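Library > Operations Texts > Planning for Equipment > Chapter 7

Search this title Go Advanced search

Chapter 7
Buying the Arm: Budgets, Quotes and Other Optimistic Documents

Before you read this chapter, find a quote for any piece of automated handling equipment and write down the total. Keep it beside you. By the end of section 7.4 you should have a second number, and it will be larger.

The Murbridge purchase is a fair place to start. The packing works there wanted a single arm to lift small mixed goods out of trays and set them into cartons. Marion Urquhart, who ran the floor, had a quote from Harasym with a cheerful payback chart stapled to the front. The chart assumed two shifts, no changeovers and an operator released to other duties from the first morning. Urquhart asked which operator, and which duties. The answer came back as a second chart.

The works signed anyway in October, on the strength of a demonstration. What the demonstration involved is worth setting down: 500 identical blocks, one tray, one height, one colour, lit from directly overhead. The Murbridge catalogue at the time ran to 2586 lines, among them soft pouches, hanging cards and a good many things with handles. None of these were shown. None had been asked for either, and that part of the failure belongs to the buyer.

7.1 What a quote leaves out

A capital quote describes the machine. It seldom describes the floor the machine will stand on, the guarding, the air supply, the hours your electrician will spend reading a manual translated at speed, or the spare fingers. Fingers wear out. Pads peel, split and go shiny. Ask for the price of a replacement set and the delivery time, in writing, and be wary of any supplier who has to ring someone to find out.

Training is the other soft spot. At the Clorkow site the budget allowed for an afternoon. Effie Dunbar, the maintenance planner, kept her own tally of hours on the back of the job sheets and stopped when she ran out of sheets. Her tally never reached the project file, and the official labour cost for commissioning remains the afternoon.

7.2 Paying for examples

Newer systems are sold on the promise that they learn from demonstrations made by people. The pitch is attractive to anyone who has paid an integrator by the day to program waypoints. Treat it as a budget line like any other. Demonstrations take wages, hand tools, somewhere to work and objects to work on, and somebody has to check the results. A supplier who tells you the collection is included should be asked what was collected, and where.
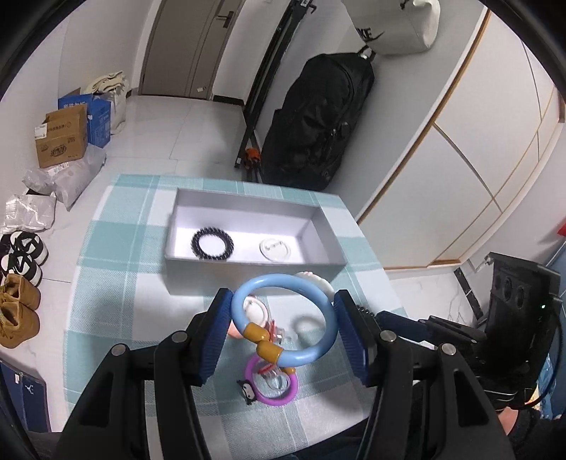 Variety is what a buyer is paying for under this heading, and it is the hardest thing to audit from a summary page. A demonstration file may list thousands of grasps and still say very little about your stock. Ask to look at the sessions themselves, and look at the ordinary things in them. A blue ring with yellow beads on a stacking toy, over a plaid tablecloth, gives the blue finger pads an awkward shape to deal with, and it is a better sort of test than another block in another tray. It still tells you nothing about a pouch of washers. Whether a skill carries over from one to the other is a question to be settled on your own goods, before the final payment falls due.

Uteden took this approach and held back part of the price until a trial on its own shelves. The supplier objected to the clause at some length, then agreed to it.

Exercise 7A

Take the quote you set aside at the start of the chapter. Mark every figure that depends on a demonstration you haven't seen. For each, write the request you would send the supplier, and the amount you would withhold until it was met.

Next: 7.3 Leasing, and who owns the fingers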